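Flistham grasp planner: cell 4 keeps choosing the cloth
Status: Open
Opened: 29 Dec 2025
Component: grasp ranking, Condori perception node

After the update, the ranker has developed a fondness for soft goods. Given a bin of rigid items with perfectly good edges, it picks the red cloth piece, misses, replans, and picks the red cloth piece. Last night it did this 70 times before the watchdog stepped in. The log calls each attempt "recoverable," so I admire its outlook.

Tried so far:
- Restarted Condori. No change.
- Rolled back the Asham motion config. No change, and the arm got slower.
- Raised the cloth penalty from 4 to 40. It now hesitates for 110 ms first. 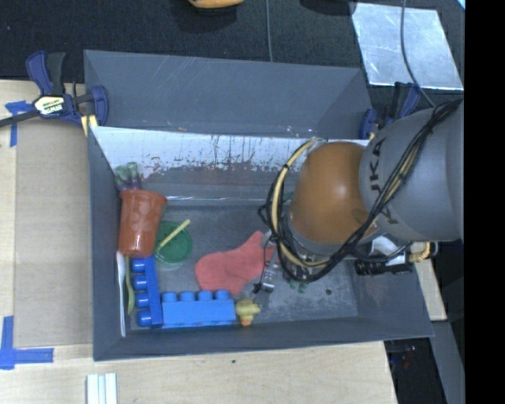

Cell 4, finger down at the right end of the cloth. Duck and bricks at the front of the bin.

Depth looks fine on the bricks and the cup. On the cloth, the height map reports a ridge where there is none, and the ranker scores it as a handle. My money is on the hole-filling filter, which smears depth from the gripper finger onto whatever is under it. The arm mask should prevent that. The arm mask was last regenerated in February, before the cable model changed.

Next: rebuild the mask, replay the Tremivness logs with hole filling off, compare scores. Please leave the penalty at 40 until then. Someone set it to 0 "to see," and we saw.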